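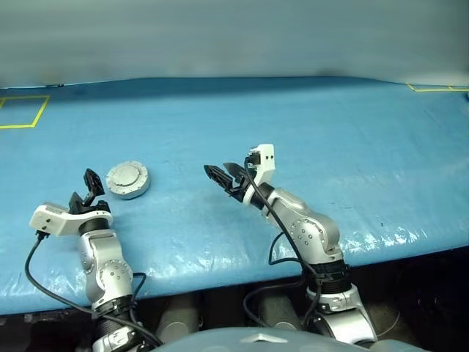

Cover the table before you start

I've wrecked one good table already, so take it from me, sort the surface out first. I use a light blue plastic tarp now and I wouldn't go back to newspaper (it tears, it sticks, and you end up reading it). Mine came from the hardware shop in Dilham and I've had it out on the table most weekends for 4 years!

What you'll need

A plastic tarp bigger than your tabletop
A damp cloth
A few strong clips or some tape

Step 1. Clear the table completely and wipe it down. Crumbs under plastic turn into lumps, and small metal bits roll off lumps.

Step 2. Shake the tarp outside, then lay it over the table with plenty hanging down on every side. Fold lines are a pain on a new one, so I leave mine over the banister the night before.

Step 3. Smooth it from the middle outwards with the flat of your hand and clip it under the edge. Tape is fine too, but put it on the underside of the table or you'll be picking at it in June.

Step 4. Put your first part down flat, on its own, with nothing crowding it. Round metal caps and lids are the worst for wandering off, so I keep them well in from the edge and go and fetch the next piece only when I've finished with the last. Griet Geerts works with everything spread out at once and somehow never loses a thing. I can't do it.

Step 5. When you're done, lift off the parts, wipe the tarp where it lies and let it dry before folding. Put away damp, it smells awful next time you open it.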